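12 July 2023, Mundside, towel corner

Today we ran the folding arm on the mixed pile again, 756 cycles since the start of the trial. I write down the people side this time, because the numbers are already in the shared sheet.

Colleen Girard did the morning with me. Before the trial she folded the whole shift. Now she prepares the pile, watches, and takes over when the arm asks for help. It asked 11 times before lunch. She told me the hands are less tired but the head is more tired, as she must always listen for the beep. I had not thought of this. We should try a lamp in place of the beep.
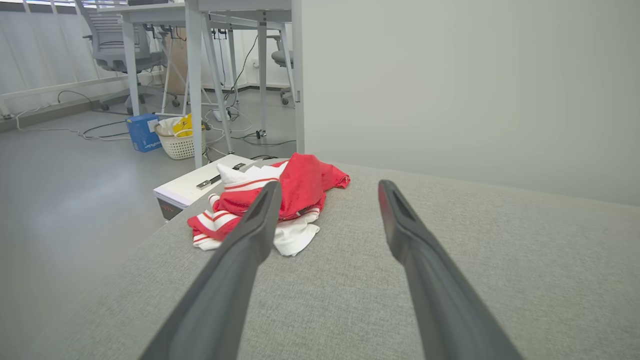

The second point is the pace. Karine Gagnon says the people at Brultau wait for the arm now, and before it was the trolley that waited for them. Some 5 minutes of each hour are only standing. They don't like to stand with nothing in the hands when the supervisor passes. I proposed that they do the label check in this time, but Karine wants to ask them first, and she is right.

Thin cloths under thick ones are still the hard case. Colleen separates them with two fingers and doesn't look. I asked her to explain how and she could not, so we will film her hands.

To do:
- lamp, test with 6 persons
- ask Arain for the softer fingertips, price also
- write who decides to stop the arm. At the moment it is not clear, and Colleen asked me two times
- training plan for October, Karine has the draft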